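Grain reserves and the lean months
The district of Nemport enters its lean season in March with less stored maize than it had a year earlier. Stocks in the Rarkmont depot stand at 2136 tonnes, enough for 18 weeks at the present ration.
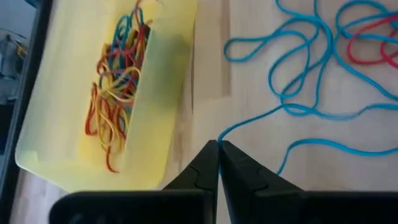
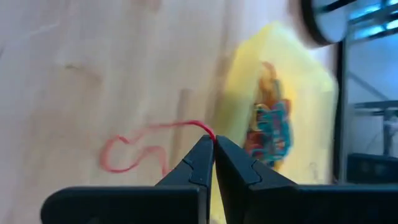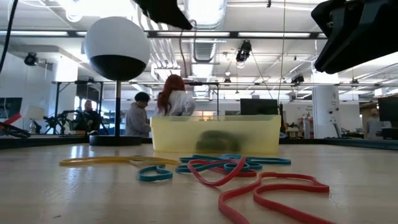
Why does the depot run low before the harvest if the crop was a fair one?
Most of the loss occurs in storage. Grain that goes into the silo too damp heats up, grows mould and must be thrown out. Farmers who need cash also sell early, when prices are low, and buy back later at a higher price.

Vakulenko, the haulage firm under contract to the district, moves 800 sacks on each run from the depot to the hill villages. The upper road closes after heavy rain, and deliveries then go by the longer valley route, which adds a day.

Flameck supplies the sealed bags now on trial in 1000 households. A sealed bag keeps out air, so weevils inside it die before they can breed. The bags must be kept off the floor and away from rats, as a single hole lets the air back in. Results from the trial will be set against those from households using woven sacks. The ration will be reviewed once the first green maize is cut.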